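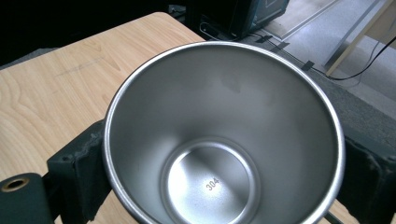
Can a robot put the dishes away yet?
One dish, on a good afternoon, if the dish is a metal cup and the rack has been left where it was. The rest of the kitchen is still yours.

Granamley cup-and-rack set, v2
Maintained by Amr Salem. Questions go to the tracker, complaints too.

What's in it
1846 takes of one chore: a steel cup, a wire rack and a small table. All of it was done by people holding grippers, so the hands were human and the patience was too. Of these, 520 are marked clean. The others have a fumble, a second try or a long pause while somebody thinks about lunch. We kept the fumbles.

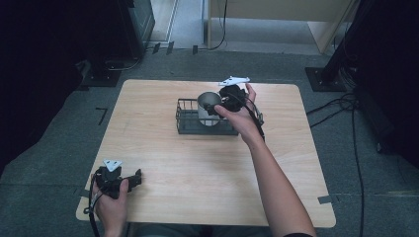 The pauses stayed in as well, because the Brundside policy trained on v1 never learned to wait for anything and treated the rack as a suggestion. With v2 it slows down near the rim. It also slows down near nothing in particular, and we're looking into that.

Known problems
Left and right labels were swapped in 23 takes. Fixed in the April release, so please stop emailing.
Shiny cups confuse the depth estimate. Ours are shiny.
No glass, no china, no water. Bergmann asked for wine glasses and may supply their own.

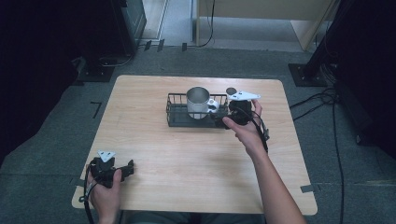

Would this work on a shop floor?
Brillance tried it for sorting small metal parts and got decent pickups and poor put-downs. Budget for a person standing nearby.

Loading
Unpack everything into one folder and run check_takes before training. If it prints nothing, you're fine. If it prints a lot, you have v1.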